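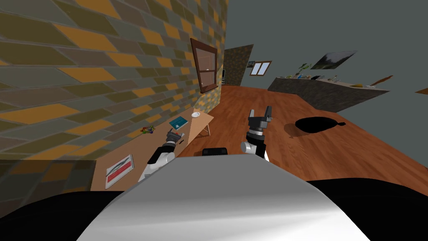
Simulated robot at the long table, left gripper above the tabletop.

Dalent Youth Music Program
Progress report to the Ferkix Fund, second period
Prepared by Signe Kvam, program coordinator

When we last reported, in January, we had a rehearsal room, a waiting list and a harp with no harpist. We now have a different rehearsal room, a shorter waiting list and a harpist, aged 13, who has asked that her lever harp stop being called "the furniture". We have passed this on.

Enrolment

Twenty-five students are in the program this period, drawn from the three secondary schools named in the original application. Strings remain oversubscribed. Low brass remains Radymyr Holovko on his own, teaching euphonium to two brothers who share one mouthpiece and a great many opinions about whose turn it is. A second mouthpiece has been ordered from the consumables line.

Four students left. One moved interstate, two chose rowing, and one told us politely that she had only come for the bus trip to the regional festival. She played very well at it, so we have no complaint.

Teaching

Weekly lessons have gone ahead as planned apart from a fortnight when the heating failed. We ran theory classes in coats. Attendance held up better than it did for theory in a warm room, and we have drawn no conclusions from this.

Jozef Goossens continues to take the senior ensemble. The spring set is two movements of a suite for small orchestra, a folk medley, and an arrangement by one of the Year 11 clarinets which is in seven sharps for reasons she was happy to explain at length. Jozef has talked her down to two. The ensemble can now get from the beginning of the medley to the end at one speed, a milestone the original plan had us reaching rather sooner.

Nima Alipour joined us to teach percussion. Under the grant agreement this was to be a half-day position, and it is still paid as one. The hours he works are another matter, and we would like to talk about that before the next budget is set.

Auditions and placements

Five students prepared for the summer school at Atavholm, which takes applicants by recorded audition followed by a live round. Three were invited to the live round and two were offered places, one in viola and one in trumpet. The third is first reserve in flute and has been checking the mail in a way her mother describes as unhealthy.

We learned a fair bit about recording. The first batch of submissions featured a lawnmower. We re-recorded in the evening, with the windows shut, and got a fridge instead. The final versions were made in the school chapel with everything switched off at the wall, and the organist has since asked us, twice, to switch everything back on.

Instruments

The Kazemi loan scheme now covers a cello, two violas, a bass clarinet and the harp. All are insured and all have been inspected. The bass clarinet came back from its inspection with a note reading "has been sat on", with no suggestion as to when or by whom. The repair cost $500 and is shown under maintenance.

Money

Spending is in line with the budget except in two places. Transport is over, owing to a fuel surcharge and a return trip for a forgotten bow. Sheet music is under, as Shahram Kiani lent us the parts for the suite from his own shelves. The net position is $1434 unspent. With your agreement we would like to carry this forward towards percussion hours, for the reason given above. If it must go back to you, please let us know before Nima buys the timpani covers.

What has not gone well

The parents' information evening was held on the same night as the football final. We had six parents, one of whom was listening to the match. The slides have now been emailed to everybody.

The mentoring scheme, which was to pair senior students with beginners, has three working pairs against the eight we promised. Most seniors were willing but their timetables weren't. We propose moving it to the lunch hour next period and would like to keep the original target.

Next period

The end-of-year concert is booked for 7 pm in the town hall, with doors at half past six. Two seats in the second row are being held for the Fund. The front row is closer to the trombones than most visitors enjoy.

Receipts, the attendance register and the revised mentoring timetable are attached. The clarinet arrangement is available on request, in either key.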